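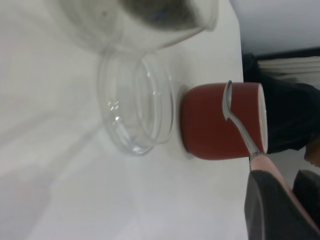 FICTION / WEB SERIALS

Five seasons in and Hyun-seo Bae still hasn't let her hero win a fight. Not one. Ismail, last disciple of the Kirneck sword hall, gets thrown down the same mountain in chapter 1 and again in chapter 115. Readers love it. More than 300 chapters now, a new one most nights.

The setup, quick. Nirkolus is a city of rival halls. Eltier, the old master, seals Ismail's power at 19 and walks off without a word. Why? Bae won't say. "I know the answer. I wrote it down in November and hid it from my sister."

She writes on the bus, mostly. Phone, one thumb. Typos stay in untill a reader complains.

The slow bits are slow. A whole arc about roof repair, skip it or don't. But the duel on the frozen canal is teh best thing she's done, and the rematch starts next week. Bae expects Ismail to lose.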